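Kilwood Parcel Cell - Progress Report to the Nonotby Fund
Report 3, prepared by Ramiro Iglesias, 31 May 2023

Where we are

The last report promised a cell that could run a full shift with no one standing next to it. We are not there, and I would rather put that on the first page than let you find it in the figures. The two-handed cell places bagged parcels with the shipping label facing up, one at a time, and the belt takes them on. It does this well enough to show people. Whether it does it well enough to pay for itself is still open.

Setup of the station

Thanakorn Luangrath re-leveled the table in the first week of this period and checked the height of the belt against it. Parcels had been catching at the join. He also marked the home position of the crate with tape under the base, after we traced two days of bad picks to a crate that had drifted a little after each refill. The fix cost next to nothing. Finding it cost us most of a week.
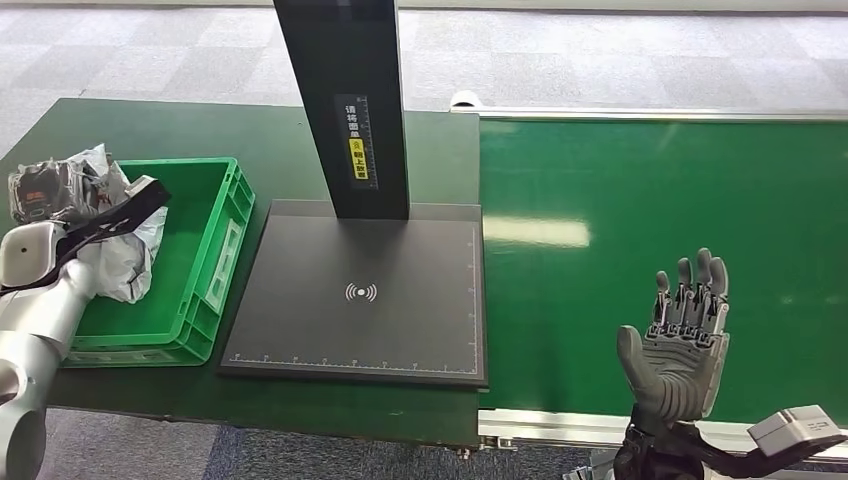
Crate, measuring platform and belt at the Kilwood cell, with one hand held over the belt.

The label sticker on the column at the back of the platform asks for the label side up. The cell follows that rule on stiff packages. On soft bags it depends on how the film folds, and I have stopped accepting demo runs that use only boxes.

Repairs

We logged 16 stops in the period that needed a person with a tool. Most were loose fasteners at the finger joints. Jerome Navarro now goes over every visible bolt head with a torque driver at the start of the day and writes the reading down. The supplier, Kamata, says this should not be needed on hands with so few hours. Their manual gives a check interval of 360 hours. Ours did not hold for half of that.

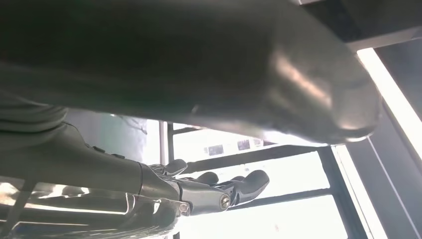
Maintenance and wear

Two finger links were replaced under warranty and one at our own cost - $840 with shipping, which Kamata has so far declined to refund. Renato Fuentealba is pressing them on it. I have left the sum in our budget as spent, and I suggest you do the same.

Cable and hose routing was redone on both sides. The old ties let the hose rub when the arm reached low. The new ones look better, but I said that about the old ones too, so we will inspect them again in July before I call it closed.

Grip tests on thin film

Thin plastic bags remain the weak point. The fingers close on the gathered top of the bag and the film slides. We ran 1445 picks on bags alone, with the fingertip force set at three levels. The lowest setting dropped too many and the highest tore a few. The middle one is in use now, and I would not call it tuned.
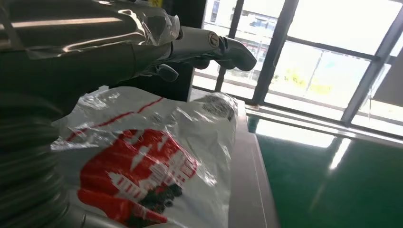

Gripper above a printed plastic bag during work on the approach height.

Finbarr Kavanagh wants to try softer fingertip covers from Plilby. I have agreed to one set. Their sales sheet promises a lot, with no test on bags like ours behind it, so they go through the same runs as the present tips before we buy more.

What we ask of you

No extra money this time. We ask to move the unattended shift test to July, and to keep the spare parts line as it is until the warranty question is settled. The daily bolt readings and the stop log are available to your reviewer on request. Please read them before the visit, the stop log first.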